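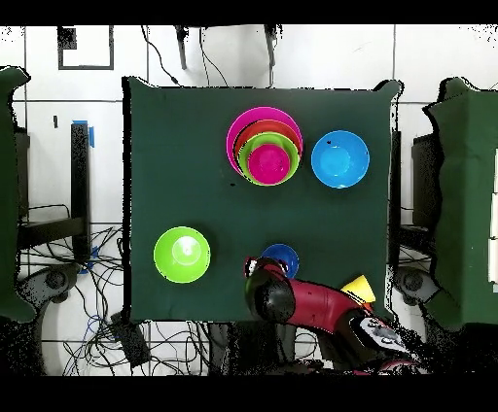

Photo: Skakville Shared Workshop

FOR IMMEDIATE RELEASE

Skakville Shared Workshop Publishes Build Files for Vurnon Bowl-Stacking Cell

LALDEN, May 9, 2019 – Skakville Shared Workshop today released the drawings, wiring tables and control software for Vurnon, a tabletop robot cell that nests bowls of different sizes into a single stack. The files can be downloaded free of charge from the workshop's project page, and printed copies are available at the front desk.

Vurnon was built by workshop members Juwita Hutapea and Ningsih Purba. Hutapea handled the mechanical layout and wiring. Purba wrote the motion and grasp software, which runs on a secondhand desktop computer. Work began in March of last year and took 68 bench sessions.

The cell uses a gripper with two black fingers to pick bowls from a cloth-covered table. The bowls are set out by hand before each run and do not have to be placed on marks. The software selects a base bowl, plans a grasp at the rim of the next one, and sets the arm to a release height based on the number of bowls already in the stack. The cloth is dark green, a color chosen after bare tabletop reflections caused errors in rim detection.

"Rim contact is the hard part," said Purba. "A bowl that is gripped slightly off center goes in tilted, and the tilt carries up to every bowl after it. We now correct for it at release instead of trying to get a perfect grasp."
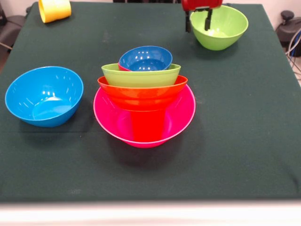

The released package includes a log of 800 stacking attempts, with joint positions and gripper opening recorded for each one. Failed attempts are kept in the log and tagged by cause. The most frequent tags are a missed rim, a bowl dragged across the cloth, and a release made too high above the stack.

Gripper travel is limited to 70 millimeters in the current software. Builders who want to handle thicker or wider objects will need to change the limit in the settings file and repeat the calibration routine, described in section four of the build guide. The emergency stop circuit is wired separately from the control computer and should be tested before the arm is powered for the first time.

Parts other than the arm came to 300 dollars. A full parts list is included, with substitutions noted where the original item is no longer sold. Cable routing is the least finished section of the guide – Hutapea plans a revised version with strain relief at the base joints.

The software was developed under the working name Pasaribu, and that name still appears in several folder names and error messages. It will be removed in the next release.

Members can see the cell run during regular workshop hours. Corrections to the drawings may be left at the front desk or submitted through the project page.

Contact: Juwita Hutapea, Skakville Shared Workshop, Lalden

###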